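Téléopération : le bras accroche quand je reprends la main, démos inutilisables ?

Forum Sultmont > Robots et automatisation > Apprentissage par démonstration

tournevis_mou
Posté le 1 juin 2026

Bonjour à tous ! Je me lance dans l'enregistrement de démonstrations à distance, avec un bras suiveur que je pilote depuis un bras maître Pramine, et je galère sur un truc tout bête. La tâche consiste à approcher une équerre en alu vissée sur une plaque à trous taraudés, puis à repartir sans rien toucher. À la main (en guidant le bras directement) j'y arrive très bien. À distance, je passe trop près du câble blanc presque à chaque fois, et mes trajectoires sont pleines de petits à-coups. 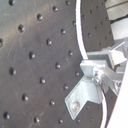
Mes réglages

Enregistrement à 30 images par seconde, 70 démos pour l'instant, logiciel Jevgate avec tout par défaut. J'ai essayé d'aller plus lentement, c'est pire, je corrige sans arrêt. Est-ce que je garde les 70 ou je jette tout ? Et est-ce que la caméra de poignet suffit pour ce genre d'approche ? Je n'ai pas de vue de côté pour le moment.

chouette_axe6

Ah, les à-coups, je connais ! Déjà, ne jette rien avant d'avoir rejoué tes démos une par une. Chez moi la moitié du problème venait du rapport d'échelle entre maître et suiveur : par défaut un centimètre de ma main donnait un centimètre au bout du bras, et près d'une pièce c'est intenable. J'ai mis une échelle réduite pour les derniers centimètres, avec une pédale pour basculer, et ça a tout changé (mon poignet me remercie aussi).

Pour la caméra, ça peut suffire, mais prends-toi des repères dans l'image. Sur une plaque comme la tienne les trous se ressemblent tous, alors si tu te cales sur eux tu peux te décaler d'une rangée sans le voir. Moi je viserais la tête de vis ronde sur la patte de l'équerre. Elle brille, elle est facile à retrouver, et le câble passe à droite. 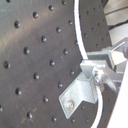 Ce que je ferais, dans l'ordre

1. Reprendre toujours la main dans la même pose, bras arrêté.
2. Activer l'échelle réduite avant d'arriver sur l'équerre.
3. Faire l'approche d'un seul geste, même un peu approximatif. Une petite correction franche vaut mieux que dix hésitations.
4. Couper l'enregistrement dès que le bras est ressorti — sinon tu apprends au modèle à attendre.

Refais 30 démos comme ça et compare avec les anciennes. Fais gaffe aussi au reflet sur la plaque : si ta lampe bouge entre deux séances, note-le quelque part.

plaque_et_boulon

Achète un Sisodia, le retour d'effort est bien meilleur.

grenadine3000

Pas d'accord avec le message du dessus, changer de matériel pour ça c'est un peu violent… J'ai le même bras maître que toi et il passe très bien. Par contre regarde le filtre de lissage dans Jevgate : trop fort, il ajoute du retard, tu surcorriges, et voilà tes à-coups. J'ai tout coupé en octobre et je lisse après coup, sur les fichiers.

Et pour le câble, si tu peux le brider plus loin de l'équerre, fais-le avant de réenregistrer. Par contre, une fois que c'est fait, n'y touche plus jusqu'à la fin de la série !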